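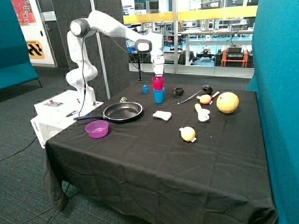

Treatment couch 2: height drift and heater pad fault

Status: Resolved, monitoring
Priority: Medium
Category: Treatment room equipment
Site: Ilness, Room 2
Equipment: Fuler electric massage couch, three-section, with Rutkowska heated underlay
Reported by: Dewanti Pillai
Ticket system: Fusus

Problem as reported

Couch loses height during treatments. Set to working height at the start of a full body session, it ends noticeably lower. Therapist reports back strain by the second client of the afternoon. No alarm or error light on the hand control. The heated underlay also switches itself off part way through and has to be restarted at the controller.

Both faults began in June. Room 2 is used for deep tissue, pregnancy massage and reflexology. Reflexology clients have not noticed the drop, but those sessions use the couch near its lowest position.

Initial questions and replies

Has the couch been moved recently?
Yes. Turned end to end so the head is away from the door.

Is the foot switch still in use?
Yes. It sits on the floor on the left side now. It used to be on the right.

What weight is on the couch when it drops?
Varies. The limit on the plate is 200 kg and no client has been near that.

Does the heater cut out at a fixed time?
Not fixed. Sometimes 20 minutes in, sometimes it lasts the hour.

Log

09:10
Couch raised to 80 cm, measured floor to top of frame at the head end. Left unloaded, hand control unplugged, foot switch connected.

09:55
Height unchanged. Actuator holds without load.

10:05
Loaded with sandbags across the center section, 60 kg total. Hand control and foot switch both connected. No one touching either.

10:50
Height unchanged. Actuator holds under load. Internal brake ruled out as the cause for now.

11:15
Asked D. Pillai to work through a normal sequence on a colleague: back, legs, turn, neck and shoulders. Height at start 80 cm. Height at end 76 cm. Fault reproduced.

11:40
Repeated with the foot switch unplugged. Height at end 80 cm. Fault did not occur.

11:50
Foot switch inspected. The down pedal has no guard. With the switch on the left, the therapist's heel reaches it when she steps around to work the opposite shoulder. Each contact is short, so the couch moves only a few millimeters and the motor is hard to hear over the music. The right pedal (up) is not touched in the same movement.

12:05
Spring on the down pedal also feels weak compared with the up pedal. Pedal returns fully but needs very little pressure. Part ordered.

13:30
Heater underlay tested alone on a plinth. Ran 60 minutes with no cutout. Surface temperature steady at the middle setting.

14:35
Underlay refitted to the couch under the usual cover and fleece. Cut out at 25 minutes with the backrest raised. Restarted, backrest flat, ran 40 minutes with no cutout.

15:20
Lead traced. With the couch turned around, the lead leaves the underlay at the hinge side and gets pinched when the backrest goes up. Insulation is marked but not broken. The connector was about half out of its socket. Controller shows fault code 204, listed in the Rutkowska leaflet as loss of connection to pad.

15:30
Underlay taken out of use until the lead is replaced. Clients to be offered a blanket in the meantime. Do not tape the old lead.

Cause

Height: accidental contact with an unguarded down pedal after the couch was turned. Weak pedal spring made it worse. Actuator and brake are sound.

Heater: lead trapped at the backrest hinge, pulling the connector loose. Pad and controller are sound.

Fix applied

1. Foot switch moved to the head end, under the frame, pedals facing out.
2. Guard fitted over both pedals. The therapist has to put the toe in under the guard to press.
3. Down pedal spring replaced.
4. Underlay turned so the lead exits at the foot end. New lead fitted, with a clip on the leg section to keep it clear of the hinge.
5. Couch height checked before and after three full sessions. No change recorded.

Notes for therapists

Set the height with the hand control, then hang it back on its hook. Do not leave it on the couch beside the client.

If the heater shows 204 again, switch off at the wall before touching the connector. Push it in until it clicks. If the code comes back in the same session, leave it off and reopen this ticket.

Oil on the pedals makes them stick. Wipe the guard at the end of the day with the same cleaner used on the face cradle. Do not spray it directly at the switch.

Comments

D. Pillai: Height was fine all through a 90 minute booking this morning. The guard is a bit awkward in bare feet, but I can get used to it. Can Room 1 have one too?

Support: Room 1 has the older foot switch, which takes a different guard. Raised as a separate request. The couch counter in Room 2 reads 3,000 lift cycles, so the full actuator service is due as well - please leave a two hour gap in the bookings for it.

D. Pillai: Gap added after lunch. Heater has been on for two clients with no cutout.

Support: Noted. Ticket stays in monitoring until the service is finished.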